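パペットの口を「しゃべらせる」ための差し替えパーツの作り方

コマ撮りを始めた頃、いちばん挫折しかけたのが口でした。腕や足はワイヤーを曲げればとりあえず動いてくれるのに、口だけはどうやっても「もぐもぐ」になってしまう……。いまは差し替え式の口に落ち着いて、だいぶ楽になったので、私のやり方をまとめておきます。モデルは自作の短編『Winmont』に出てくる郵便屋のおじいさん、Bucurさんです。

用意するもの

樹脂粘土(肌色に練っておく)
クッキングシート
デザインナイフ、爪楊枝、細い筆
直径2ミリの丸磁石
アクリル絵の具(赤茶、黒、白)
600番くらいの紙やすり
小分けケース

磁石は強すぎると、外すときに顔ごと持っていかれます。私は一度それで首のワイヤーを折りました(泣)。弱めのものを買ってください。

1. まず顔の側にくぼみを作る

頭を焼く前、または乾かす前に、口が入る場所を楕円にへこませておきます。深さは磁石の厚みプラスほんの少し。くぼみの底に磁石を埋めて、極の向きを油性ペンで必ず書いておくこと! あとから口のほうの磁石を逆に付けてしまうと、口がぴょんと飛んでいきます。夜中にやると本当に悲しいです。

2. 口の形を決める

最初は欲張らなくて大丈夫です。「あ」「い」「う」「え」「お」と、閉じた口の「ん」。これだけあれば短いセリフは言えます。私は張り切って最初に38個も作ったのですが、本編で使ったのは半分もありませんでした。舌がちょっと見えている口なんて、いまだに出番待ちです。

人形仲間のOana Ciobanuさんには「母音よりも、ま行・ば行・ぱ行の閉じ口をちゃんと入れるほうが大事」と教わりました。たしかに、唇が閉じるべきところで閉じていないと、見ている側はすぐ違和感に気づくんですよね。逆に「か」と「が」と「は」は全部同じ「あ」の口で押し通せます。

3. 型を取って量産する

1個目の「閉じ口」をていねいに作って、裏の楕円だけシリコンで型取りします。型に粘土を詰めて裏側をそろえ、表側だけ口の形に彫っていくと、どれをはめても同じ位置におさまります。ここを手抜きして全部フリーハンドで作ると、差し替えるたびに口が左右にふらふらして、酔っぱらいみたいになります。
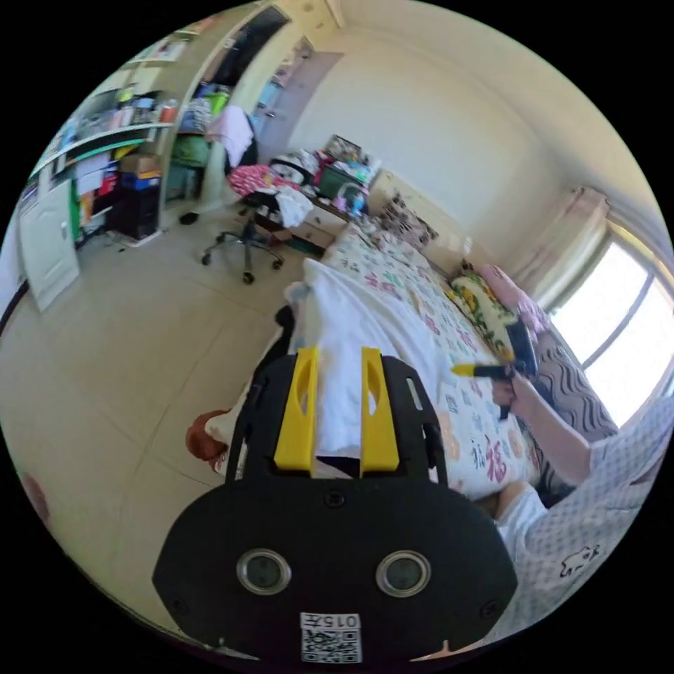
乾燥は丸一日みてください。急いでドライヤーを当てるとふちが反って、頬とのあいだにすきまができます。乾いたら紙やすりでふちを薄くして、指でなぞっても引っかからないくらいまで整えます。

色は、肌の部分を塗ってから口の中、最後に歯の順番です。歯は真っ白だと浮くので、白に赤茶をほんのちょっとだけ。裏には必ず「あ」「い」と書いて、ケースにも同じ字を貼ります。同じ「あ」でも大小があるなら「あ大」「あ小」で。

4. セリフをコマに割る

先に音声を録っておきます。私は12コマ/秒で撮っているので、音声ソフトの波形を見ながら、どのコマでどの音が鳴っているかを表に書き出します。Bucurさんの長ゼリフは56コマありました。書いてみると「ん」が何コマも続いていたり、「う」が1コマしかなかったりするのがわかります。

1コマしかない音は、思いきって飛ばしてしまってかまいません。全部の音に律儀に口を合わせると、ぱくぱくして落ち着きがなくなります。それから、口の形は音より1コマ早めに変えるのがおすすめ。音と同時だと、なぜか遅れて見えるんです。

5. 撮るときのコツ

口を替えるときは、片手で後頭部をそっと支えて、もう片方の手でピンセットか爪楊枝を使います。私はパーツの下のふちに小さな切り欠きを入れておいて、爪楊枝の先で浮かせています。頭が動いてしまったら、前のコマを半透明で重ねて位置を戻してください。

継ぎ目がどうしても目立つときは、肌色のワセリン(絵の具をちょっと混ぜたもの)を綿棒でうすーく埋めます。塗りすぎるとテカるので要注意。ヒゲのあるキャラにしてしまう手もあります。Bucurさんにヒゲがあるのは、まあ、そういうことです。

よく聞かれること

「磁石なしでもできますか?」
できます。練り消しでもくっつきます。ただ、ライトの熱でだんだんゆるんでくるので、長いカットには向きません。

「笑い口と怒り口も全部作るの?」
私は口は普通のままで、眉だけ替えています。眉が上がるだけで「あ」がかなり違って見えますよ。どうしても笑わせたい場面だけ、口角の上がった「い」と「え」を足しました。

次は眉とまぶたの話を書くつもりです。12月の上映会までに『Winmont』の残りを撮り終えないといけないので、更新はちょっと遅れるかも。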